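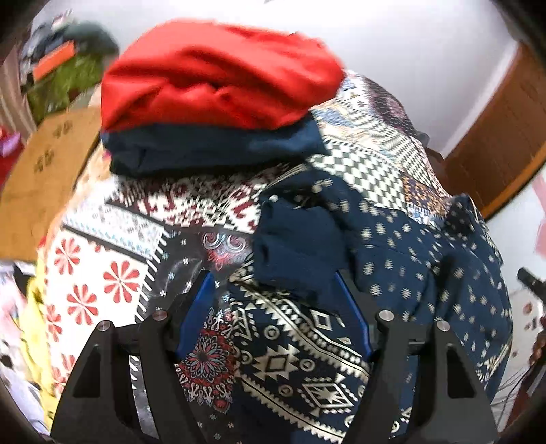

Progress report for September, hand-held gripper, Nerden shared workshop
Prepared by Anwara Talukder for Indira Joseph

Dear Indira,

I write to you the second report on the gripper. In the first report we had only the drawings and one finger, so there is more to tell this time.

Work finished
The two black fingers are mounted and have the triangular openings we discussed, to save weight. The blue pads are fixed on the inner faces. I changed the pad shape one time, after the first pair came loose at the lower end.

The trigger was opened and closed 2,000 times on the bench with no load. The return spring became a little weak after the first 1,000, and I replaced it with a stiffer one from Lemier. With the new spring the hand becomes tired more quickly. I would like your opinion on this.

Work with cloth
We have started with folded clothes and bedcovers in one pile, many prints together. Thick folds are easy to hold. Thin cotton is still a problem, the pads often take two layers when we want only one. The Kurian software records the finger opening, but it loses the value when the fingers close fast.

Money
From the grant of 2,000 we have spent the part for bolts, pads and springs. The receipts are in the Laduvow folder. The printing material was given by the workshop and is not counted.

Next month
1. Test a softer pad for thin cloth.
2. Repair the reading of the finger opening.
3. Write the assembly guide, so that other members can build a second unit.

I need your answer about the spring before I order more parts.

With regards,
Anwara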